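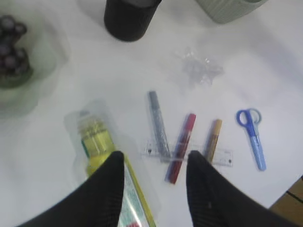

Luik Packing Supply, Spring List, p. 50

KIDTHORPE 400 BENCH BAG SEALER
Foot pedal or hand switch. In stock as of 2023-04-03.
Price: $419, pedal included. Table not included.

Back on the list after a long gap. The old supplier stopped answering emails, new one is better, same machine. If you bought one from us before, your spare wires and tapes still fit. Only the knob changed color.

What it is: an impulse sealer. Bar comes down, wire heats for a second or so, wire shuts off, you hold it till the light goes out, done. Nothing stays hot between seals the way it does on a constant heat machine, though the bar does get warm on a long run and you should keep fingers off it anyhow.

Seal bar is 400 mm. Widest bag we would put in it is a bit less than that, you want some room at each side. People push it right to the edge and then call about a corner that leaks. Leave room.

Works on: poly bags, polypropylene, most clear sleeves and wrappers, light foil pouches. Bottles in clear wrap, seed packets, screws and brackets, dry pet food samples, soap. We use ours for parts orders mostly.

Does not work on: cellophane that has no coating (the real stuff, it scorches), thick woven sacks, anything with powder in the mouth of the bag. Wipe the mouth first. Powder in the seal is the number one complaint and it is not the machine.

SETTING IT UP

Put it on a flat bench near an outlet. Regular household plug. Feet are rubber and hold fine on a smooth top, but screw it down if you have the pedal hooked up and a heavy footed packer.

Dial has no temperature on it, only time. Start low. Go up one notch, seal a scrap bag, pull on it. If it peels, go up again. If it wrinkles or burns thru, come back down. Write the number on a piece of tape and stick it on the front. Every new batch of bags, do the scrap test again, even same brand same size. Bag thickness wanders more than the makers admit.

After a hundred bags or so in a row you may need to turn it down a notch. Warm bar needs less time.

Hold the bar down after the light goes off. Count of two. Lifting early gives you a weak seal that looks perfect — most of the returns we get are this and nothing else.

PARTS AND EXTRAS

Spare heating wire, flat, pack of two. One pack comes in the box.
Spare top tape, the brown non-stick kind. One strip in the box. Buy more, you will want more.
Silicone strip for the upper bar. Lasts years unless someone cuts on it.
Brullov bag stand. Holds the stack open end up in front of the sealer. Fits bags with holes along the top edge only.
Zuvov work shelf. Bolts to the front, goes up and down so heavy bags don't hang off the seal. Worth it for anything over a pound.
Poly bags, clear, 50 to a sleeve or 100 to a box. Sizes on the next page.

Call for prices on the extras, they moved in April and the printed ones are wrong.

CHANGING THE TAPE

Unplug it. Peel the old tape off, all of it, including the gummy bit at the ends. Wipe. Lay the new strip flat with no bubbles. Bubbles burn first. Whole job is five minutes, less once you've done a couple. When the wire goes it goes all at once, usually at one end by the spring clip, so check the clip is tight when you fit a new one. A loose clip will eat wires.

Do not run it without the tape. Plastic bakes onto the wire and then you're scraping.

QUESTIONS WE GET

Will it vacuum? No. Seals only.

Can I get the seal wider? Wide wire kit is on order, no date. Get on the list by phone.

Does it cut? Not this one. Scissors.

Can I run it all day? All day with normal breaks, yes. If the case gets hot enough that you don't like touching it, stop and let it sit.

Food? Depends on your bags, ask whoever sold you the bags. The bar never touches what's inside if you leave headroom.

Pedal stopped working? Check the plug at the back first, it gets kicked loose. Then flip the switch from HAND to FOOT. Then call us.

Can I use two side by side on one outlet? We do, but on a good circuit. Skip the power strips.

SHIPPING AND RETURNS

Goes out next working day if you order before lunch. Heavy box, steel body, so no we can't do the cheap rate. Keep the foam untill you're sure. Returns in the original box please, with the pedal — we've had three come back without it.

One year warranty on the transformer and switch. Wire, tape and silicone are wear parts and not covered. Repairs are done here, ask for Aivar Rätsep at the parts counter, mornings are best. Tell him what bag you're running and what the dial is set to before you describe the problem, saves a second call.

Smaller hand sealers, see p. 52. Tape guns and dispensers after that.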